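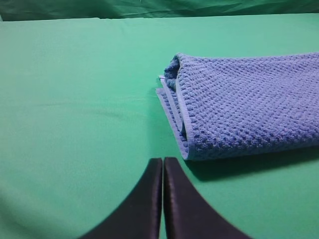

Waffle towels don't need folding any differently from ordinary ones, according to a comment under my linen cupboard post, and I should stop fussing and just roll the lot. Fair enough! I did try rolling. I gave it the whole of February, and every time I pulled one roll out of the cupboard the two on top of it came down on my head. So I'm back to folding, and I'm going to make my case.

My trouble with waffle weave is that it moves. You line up your corners, you smooth it flat, you turn away to grab the next one and the top layer has crept off sideways. The bumps also hold on to each other a bit, so if you fold it crooked and try to tug it straight, it goes wavy instead. Folding in thirds fixed most of this for me.

What you need

A towel (obviously), completely dry. A flat spot wider than the towel -- I use the dining table with an old cloth over it, because on the bare tabletop mine slide about like anything. And a shelf you've measured. Please measure the shelf. Mine is a Lirkus, 172 cm tall and only 30 cm deep, and I folded towels for years to a size that hung over the front of it.

Step 1: Shake and square

Hold the towel by two corners and give it a couple of good hard snaps. Lay it down with a long side facing you, then pull gently on opposite corners until the sides look straight. Waffle weave comes off the line a funny shape, so don't panic if yours looks more like a kite than a rectangle. Pull, pat, pull again.

Step 2: Thirds, the long way

Take the long side closest to you and fold it up two-thirds of the way. Bring the far side down over the top. You should have a long strip with both raw-looking hems hidden or nearly hidden. My bath towels are 80 cm across, so the strip ends up a bit under 27 cm wide and fits my shelf with room to spare. If yours are wider, fold in quarters here and skip the argument with the cupboard door.

Now press. Use flat palms and work from the middle out to the ends. Don't drag your hands along, or you'll push the top layer out of line with the one underneath (ask me how I know).

Step 3: Ends in, then over

Fold the two short ends in so they almost meet in the middle. Leave a gap the width of two fingers. That gap matters more than you'd think, as it's where the final fold goes, and without it the whole thing springs open like a book with a pen in it. Then fold one half over the other.

Step 4: Turn the smooth fold to the front

Slide your hand underneath and lift the whole parcel, don't pinch it by one edge. Put it on the shelf with the fat rounded fold facing out and the loose ends at the back.

How high to stack

I stop at 4. Waffle towels are squashy, and a tall pile starts to lean. If you've got more than that, start a second pile beside the first, or stand them upright in a tub like files in a drawer. I've got a Plastell tub on the bottom shelf for the hand towels and it works a treat.

A few odds and ends

Hand towels: same method, but leave out the ends-in bit. Thirds the long way, then in half.

Fabric softener: I've stopped. I like mine a bit scratchy anyway.

Ironing: no! You'll flatten all those lovely little bumps.

Mixed piles: my Gotel towels are thick and the Rautiainen ones are thin, and they do not stack nicely together. I keep the thick ones on the bottom. Colours can go wherever they like, although I do put the blues together when I'm in the mood.

Next up I'm tackling the fitted sheets, so if you've got a method that works on a deep mattress, pop it in the comments.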